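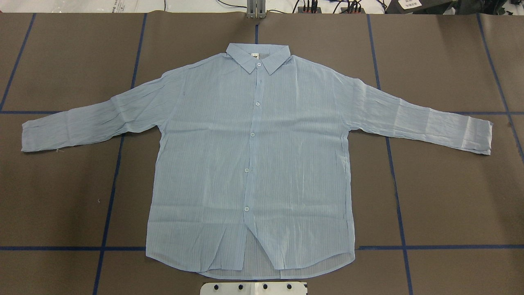

Zistent has put a price on its laundry folding kit, and it is lower than most shops were expecting. The Min, a two-arm tabletop unit sold with software and a year of phone support, goes for $3,286, or $1,495 for owners of the older Nudska base who only need the arms and the new program. Orders open in September. The company's pitch is shirts, and not the easy kind -- thin, crinkled, see-through fabric like the pale blue pinstripe button-up laid out on the taped work surface, sleeves straight out to the sides, all its buttons done up. Cotton tees are old news, says product lead Gleice Pimentel. "Anybody can fold a tee. Give me something sheer that slides around."

The tape matters, by the way. Buyers get a roll in the box and a printed plan for marking off the table. Pimentel said the grid helps whoever sets up the kit check that the head camera is pointed right, and it can come up once the shop is happy with the results. Most leave it down.

What the kit does: sleeves in, sides in, bottom up, done. What it doesn't do: iron, button, or dig a shirt out of a basket. Someone still has to lay each piece flat, face up. Zistent says a picking add-on is "being looked at." No price on that, no month either.

First outside user is Brostby, a wash-and-fold shop that has been running a pre-sale unit on the evening shift. Owner Ok-hee Byun said it gets through over 200 shirts on a normal night with one person feeding it. Dress shirts are slower. Collars were a headache early on, she said, untill an update in the second week. She still refolds some by hand.

"It's slow next to my best folder," Byun said. "But my best folder goes home at 6."

She had complaints too. The manual is thin. The arms need to be re-zeroed if anybody bumps the table, and in a small shop the table gets bumped. And the first set of gripper pads wore out faster then she liked. Replacements come in packs of 3, one pack included.

Pimentel said the new manual is at the printer and that longer-lasting pads will ship with every paid order. Pre-sale users get them free.

Warranty is one year on the arms, nothing on the pads. Returns accepted in the first month, buyer pays freight. A demo can be booked through the Zistent sales desk, video only for now -- in-person visits start when the second demo unit is ready.

Last updated: 4:40 p.m.
Print this story | E-mail this story
17 shares | 6 comments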